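Home | Archive | Walks | About | Contact

Print this page | E-mail to a friend

I've been taking pictures in the fog for years now, and I still reckon most of us pack up far too early. Last February I drove out past Tridby before dawn, set up on the ridge and waited. By 6:40 am there were four other tripods up there. By seven they'd all gone home (the sunrise was a dud, grey on grey) and I had the whole valley to myself!
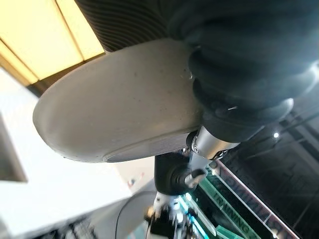 And that's when it got good. The fog sat down low over the paddocks, one fence at a time came out of it, and I shot 115 frames before my fingers gave up. Not a scrap of colour in any of them, and I like them better than every orange sky I've ever hung on a wall.

My mate Morven MacAulay thinks I'm being a snob about this. She says people love a sunrise, so give them a sunrise, and she has sold more prints than I have, so fair enough. But scroll through any landscape group and tell me you can remember one of those skies five minutes later. I had a go at my own folders over winter, 1308 pictures in the one marked "sunrise", and I kept nine. Nine! 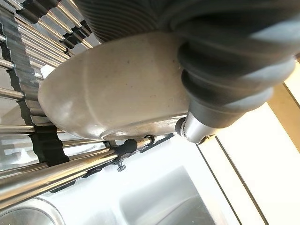 Filed under: Opinion

So my advice, for what it's worth, is to stay the extra hour. Take a thermos, put on the second pair of socks, and stop checking the weather app. You don't need a fancy lens either. Mine is an old 50 mm with a dodgy focus ring, and the fog couldn't care less. If you come home with nothing, well, you've had a quiet morning and there's still time for breakfast at the bakery.

Print this page | E-mail to a friend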